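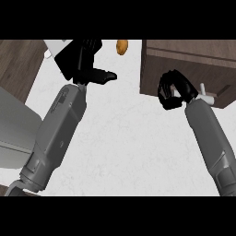 Two-armed robots and the people who work beside them: notes from the Panwood serviced flats

25 November 2021

I have been responsible for housekeeping standards at the Panwood flats for eight years, and I have been asked by several colleagues in other buildings to set out what the Vakano trial has meant for our staff. The views given are my own and should not be read as a statement by the company.

The trial concerns tidying and putting away: opening drawers and cabinets, returning items to their places, clearing what guests leave behind. Every task is first rehearsed in simulation. Only when a routine has been completed 70 times without a fault is it released to the two machines on the second floor. Cleaning of bathrooms and the making of beds remain entirely with our own employees.

The most significant change has been to the order of the working day. Room attendants formerly completed each flat from start to finish. They now carry out an inspection first, record anything unusual, and return once the machine has finished. A number of them have told me that they dislike the interruption. I consider this a fair complaint, and the rota for December has been altered so that each attendant keeps the same group of flats throughout a shift.

A second change concerns skills. Adjoa Lamptey, formerly a senior attendant, now spends two mornings a week reviewing simulated runs with the technical staff. She has corrected a good many assumptions about how a kitchen is used, including the habit of treating all food left out as waste. Her post was regraded in recognition of this work. It is my firm opinion that such duties should be paid from the first day, which was not the case in the early weeks of our trial.

No posts have been removed. Working hours across the team of 27 are unchanged, although overtime has fallen and some staff relied upon it. Ineke Michiels has raised the matter with management on their behalf, and a written reply is expected before the trial is extended to our building at Ollau.

Colleagues who wish to see the revised inspection sheet may request a copy from me in the usual way.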